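Mabaso Textiles Society
Minutes of the summer meeting

Present: Ayanda Mathebula (chair), Siyabonga Le Roux, Tươi Ung, Marietjie Masilela, Digby Hoani (minutes)
Apologies: none received

1. Minutes of the last meeting
Agreed with one correction. The dye garden belongs to the print department and not to weave, as Marietjie pointed out (twice!). Digby has changed it.

2. Graduate show
Ayanda opened by saying how thrilled she was with this year's work, and there was a lot of nodding. We have 21 collections going into the show, with everything from quilted workwear to a whole wardrobe of hand-pleated skirts. Siyabonga has seen most of the fittings and thinks the tailoring is the strongest we've had. He was especially taken with a set of coats cut from old sail canvas, lined in bright printed cotton, and spent a good while telling us about the pockets.

Running order: Tươi passed round a draft. The quiet collections come first, then the prints, with the sail coats to close. Marietjie asked whether the pleated skirts could move away from the quilting, as both need the wide end of the dressing room. Agreed. Tươi to send out a new version.

Music: two students have recorded their own soundtrack using the looms in the weave room. We listened to a bit of it on Digby's laptop and loved it. It runs slightly short, so they will be asked for another verse of the big loom.

3. Venue
The hall at Jurkovstead is ours for the evening and the following morning. Siyabonga has been over to measure up and the catwalk can run corner to corner, which gives us a much longer walk than last time. Chairs are included in the hire. Steamers are not, so we shall take our own. Extension leads to be labelled before they leave the building, please.
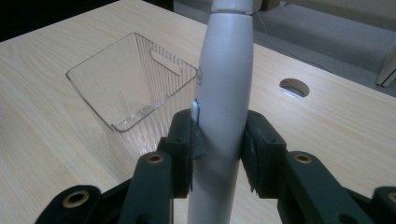
Jurkovstead, 6/7/21

4. Money
Siyabonga reported that the fabric fund stands at 2,000 pounds after the spring sale, a lovely result. Of this, 600 is set aside for the hall and lighting. Marietjie proposed that whatever is left over goes towards cloth for next year's second years, so that nobody has to make a final toile in bedsheets unless they want to. Seconded by Tươi and carried with great cheer.

5. Brurska mill visit
Tươi gave a wonderful account of the trip to Brurska. The students saw cloth right through from yarn to finishing and came home with bags of offcuts. The mill has offered to weave a short length of a student design, and the group would like to make this a small competition. Entries to be drawn on point paper, any colours, closing in October. Ayanda to write and thank the mill, and to ask about the width of the cloth before the rules go out.

6. Clurkum archive
Marietjie has finished listing the Clurkum pattern books. There are 107 of them, many with the original swatches still pinned in, and she brought one along wrapped in a pillowcase. The striped shirtings caused real excitement. Siyabonga would like the print students to draw from them next term. Agreed, with clean hands and pencils only. Marietjie to draw up a booking sheet.

7. Any other business
Digby asked for the good pinking shears to be returned to the cutting room. Ayanda passed on a thank-you card from last year's leavers, which has gone up on the board by the overlockers.

Actions
Tươi: new running order; word with the soundtrack students
Ayanda: letter to Brurska
Marietjie: booking sheet for the pattern books
Siyabonga: confirm hall and lighting
Digby: labels for the extension leads

Next meeting to be arranged once the show is down. Tea and Siyabonga's ginger cake followed.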